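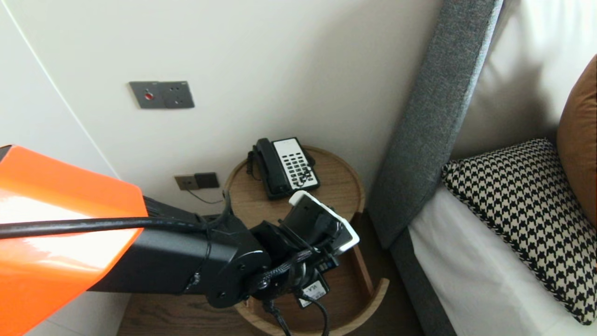 I went to the Vovar open day mostly for the coffee, I'll admit, and came home three hours later with sore feet and strong opinions about bedside tables. Vovar fits out guest rooms for small hotels, and once a year they open up their model rooms so that owners, and curious people like me, can wander through and sit on things.

The round side tables won me over first. They come in a pale wood with a little raised rim around the top (a blessing for anyone who has ever sent a pair of glasses flying at two in the morning), and there is a curved shelf underneath for a book. They tuck into the gap between the wall and the bed, with room for the telephone – yes, a proper black desk telephone, which made me feel quite at home. The catalog calls this table the Ludik and lists it at $172, and I have been measuring my own bedroom ever since.

After a sandwich I went back for a slower look at the shelving, which is sold under the Fustamon name. I'm fond of wood where you can see the grain running, and I like a rounded side even more, having walked into plenty of square ones over the years. The shelf unit costs $260, and the full Jaramillo room set, bed and all, is $876. I went around twice and would happily have gone around again!
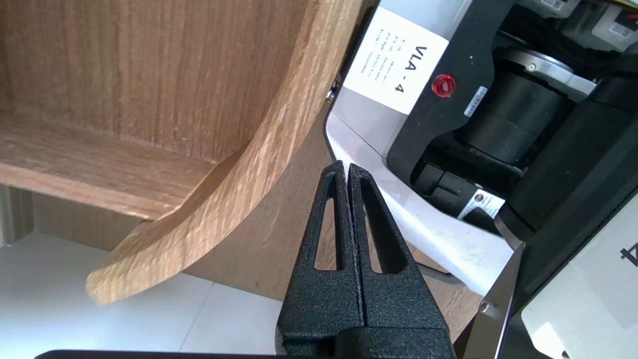 Can you buy just one piece if you don't own a hotel?

Single pieces are sold to anyone, though delivery is extra and the full room sets go to hotels first. I put my name down for one table and plan to pick it up in December.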